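3.2 Wall-mounted controls and how households used them

The homes in the Kaltau sample were built to one of two plans, and in both of them the heating control was fixed to the hallway wall, beside the door to the living room. Tenants were asked in March to keep a diary of every change they made to the setting, along with the time and a short reason. Of the 558 diaries sent out, we kept those with entries on at least 17 separate days. Diaries that gave times but no reasons were kept for the count of changes and left out of the coding.

Reasons were coded by two of the authors working apart, using the scheme set out by Adugna and Spahić in the earlier Brernix study. Where the codes differed, a third author read the entry and decided. The most common reasons had to do with people coming and going – a child home from school, a visitor, someone leaving for a late shift. Cost was given less often than we had expected from the interviews, and mostly by tenants who paid by prepayment meter. 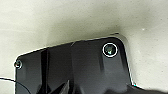 Figure 6. Dark panel with a glossy surface against a pale background.

Several tenants wrote that they left the control alone and opened a window when the living room grew too warm. This was more usual in the upper flats, which gain heat from the rooms underneath. One tenant kept the hall door shut all evening, so that the control went on calling for heat while the living room was already warm. We coded such entries as "indirect" and report them separately in Section 4, as they do not appear in the meter records as a change of setting.

Older tenants made fewer changes than younger ones but wrote longer entries. Some had been shown how to set the timer when they moved in and had not touched it again. Others asked a relative to do it at the start of winter. Gosling and Ivanov describe much the same habit in the Jaleder flats, although the heating there was shared between households and the bill was split by floor area.

The diaries rely on tenants remembering to write things down, and entries made late at night are probably too few.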